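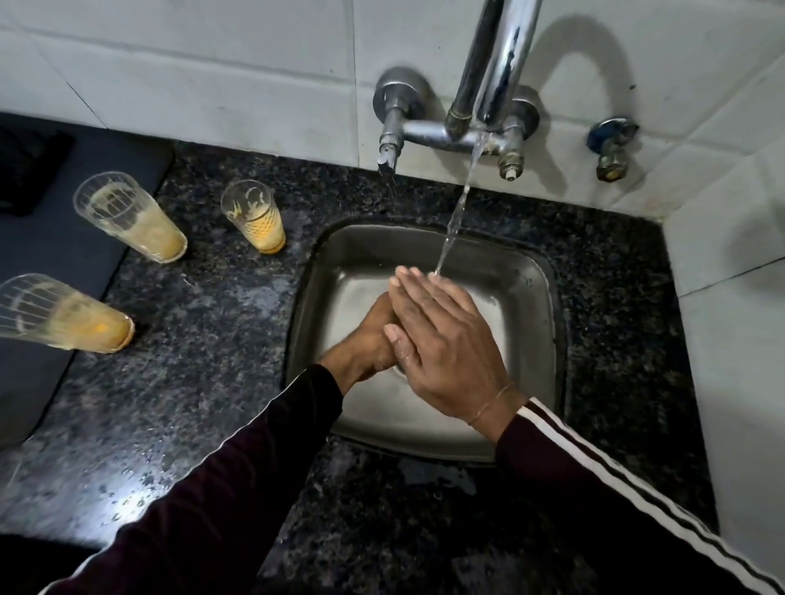
Évier carré Nanitz en inox : mon avis après un hiver de vaisselle

Ceux qui suivent ces pages savent que la cuisine traîne depuis le printemps. Le plan de travail en granit noir moucheté était posé, le carrelage blanc aussi, et il me restait à choisir l'évier. J'ai hésité longtemps entre un modèle à deux bacs et une seule cuve bien franche. J'ai pris la cuve, la Koritz de chez Nanitz, carrée, et je ne reviendrais pas en arrière pour un empire !

Je l'utilise tous les jours depuis janvier. On est quatre à la maison, on cuisine beaucoup, on n'a pas de lave-vaisselle, donc l'évier, il travaille.

La cuve

C'est d'abord elle qui m'a séduit. Un inox brossé, une lumière douce dessus, des angles arrondis. J'insiste sur les angles, parce que mon ancien évier avait des coins bien vifs et que j'y passais la vieille brosse à dents tous les dimanches. Avec ceux-là, un coup d'éponge en tournant et c'est fini (les grains de riz ne se coincent plus, petit bonheur quotidien).

Le rebord est étroit et plat, il se fait oublier contre le granit. J'avais peur que l'eau stagne à la jonction, et il faut reconnaître qu'elle y reste un peu quand on a beaucoup éclaboussé. Un passage de chiffon et on n'en parle plus. Sur le granit moucheté, les gouttes sèches ne se voient presque pas, sur l'inox davantage – surtout sur les parois du fond, où ça gicle dès qu'on se lave les mains un peu énergiquement. Notre eau est calcaire, je passe du vinaigre blanc dilué une fois par semaine, le mercredi en général, et la cuve retrouve son satiné en deux minutes.

Pour les rayures, il y en a, évidemment. La cocotte en fonte en a laissé quelques-unes dès la première semaine et j'ai boudé une soirée entière. Depuis elles se sont fondues dans le brossage et je ne les cherche plus.

Le mélangeur mural

Je l'ai choisi dans la même foulée, c'est le Zarei, chromé, fixé au mur sur le carrelage. Si vous hésitez encore entre robinet posé et robinet mural, allez vers le mural, vraiment ! Plus rien au pied du bec, plus de collerette à détartrer, on nettoie le plan de travail d'un seul geste jusqu'au mur.

Le bec est haut et recourbé en col de cygne. On glisse dessous un faitout, un arrosoir, le grand saladier, une tête d'enfant à rincer après un atelier peinture (testé). Le filet d'eau est fin et bien net, il tombe droit, exactement là où on met les mains. J'aime beaucoup ce jet-là pour les herbes et les framboises, il n'abîme rien. Pour remplir une marmite, il faut ouvrir plus grand, et là ça éclabousse, la cuve résonne un peu aussi. Rien de méchant, mais avec un bec aussi haut, mettez un tablier les premiers jours, le temps de prendre la main.

Ce qui m'agace un peu

Il faut bien une rubrique pour ça. Les deux têtes du mélangeur ne sont pas au niveau du reste. Celle de gauche a une petite sortie tournée vers le bas et elle goutte sur le plan de travail, juste derrière l'évier. Un mince filet, pas une inondation, mais je pose une lavette et je l'essore plus souvent que je ne voudrais. À droite, il n'y a plus de manette, seulement la tige filetée qui dépasse, avec son petit embout blanc. J'ai commandé une croisette de remplacement chez Idik, j'attends. Pour un robinet aussi beau de ligne, j'aurais aimé une quincaillerie plus costaude.

Un bon point quand même, le robinet d'arrêt séparé, un peu plus à droite sur le mur, avec son capuchon bleu. Je l'avais trouvé moche sur le plan, je le voulais caché dans le meuble. Atif Dhanial, qui a fait la pose, a tenu bon et il a eu raison. On l'a sous la main, pas besoin de vider le placard à genoux.

Le prix

J'ai payé la cuve 161 euros, sans le mélangeur. L'ensemble du chantier cuisine, granit et carrelage compris, m'a coûté presque 2 000 euros, et l'évier est clairement l'endroit où j'ai le moins l'impression d'avoir dépensé de trop. J'avais vu des cuves deux fois plus chères en magasin et, franchement, les yeux fermés, du bout des doigts, je ne sentais pas la différence.

La pose a demandé 90 minutes, joint compris, la découpe du granit étant déjà faite. Vérifiez bien le gabarit avant de faire couper la pierre, et vérifiez-le une deuxième fois le lendemain à tête reposée. Laissez aussi le silicone tranquille toute la nuit, même si l'envie d'ouvrir l'eau est forte !

À qui je le conseille

À ceux qui lavent de grosses pièces, qui rincent des légumes du jardin par cagettes, qui aiment une ligne simple. La plaque du four y entre à plat chez moi, en biais, et rien que pour ça je suis heureux. Si vous avez l'habitude de laver d'un côté et de rincer de l'autre, prévoyez une bassine, ou gardez vos deux bacs.

Ma note : cinq étoiles pour la cuve Koritz, trois et demie pour le mélangeur Zarei, dont une entière pour le bec. Je mettrai cet avis à jour quand la croisette sera arrivée et que le joint de gauche aura été changé.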